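4. Descalcificación y limpieza del depósito

Lea este apartado entero antes de tocar nada. La hoja rápida que viene en la caja de la Flarska promete una descalcificación "en un solo paso", y quien la redactó no debía de vivir en una zona de agua dura. Con el descalcificador Clollia, el único que el fabricante recomienda (y que, qué casualidad, también vende), el proceso tiene varios pasos y lleva un buen rato.

4.1 Cuándo hacerlo

El piloto naranja se enciende cada 258 cafés. Es un contador, no un sensor: no mide la cal. Si su agua es blanda, puede esperar a que el chorro salga más lento. Si es dura, no espere al piloto.

NOTA: el filtro del depósito retrasa la cal, pero no la evita, diga lo que diga el envase.

4.2 Procedimiento

1. Apague la cafetera, desenchúfela y deje que se enfríe.
2. Retire el depósito y saque el filtro. Si lo deja puesto, el producto lo estropea.
3. Vierta 100 ml de descalcificador y complete con agua hasta la marca MAX.
4. Coloque un recipiente grande bajo la salida. La bandeja de goteo no basta, aunque el dibujo de la tapa sugiera lo contrario.
5. Encienda la máquina y mantenga pulsadas las dos teclas de taza durante 5 segundos. Si no parpadean, suelte y repita. A Mahmoud Benkirane, que revisó este apartado, le hizo falta insistir con dos de las máquinas que probó.
6. Espere a que el depósito se vacíe. La bomba se detiene varias veces a mitad del ciclo. No la apague.
7. Aclare el depósito y haga pasar 3 depósitos completos de agua limpia. El folleto pide uno. No nos fiamos.

PRECAUCIÓN: no sustituya el producto por vinagre. Las juntas lo acusan y el olor tarda en irse.

PRECAUCIÓN: no mezcle descalcificador con lejía ni con ningún otro limpiador.

4.3 Comprobación final

Prepare una taza solo con agua caliente y huélala antes de probarla. Si nota acidez, aclare otra vez.

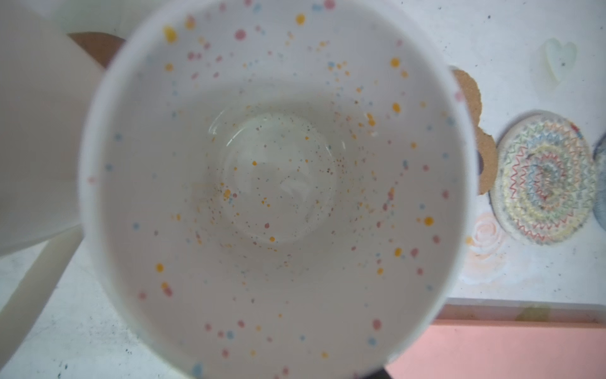

Vuelva a colocar el filtro únicamente cuando el agua salga sin olor ni sabor. El piloto naranja puede seguir encendido aunque todo haya ido bien; para borrarlo, pulse la tecla de vapor con la máquina en reposo. Si reaparece enseguida, consulte el apartado 7 antes de llamar al servicio técnico, que casi siempre propone repetir el ciclo con otra botella de producto.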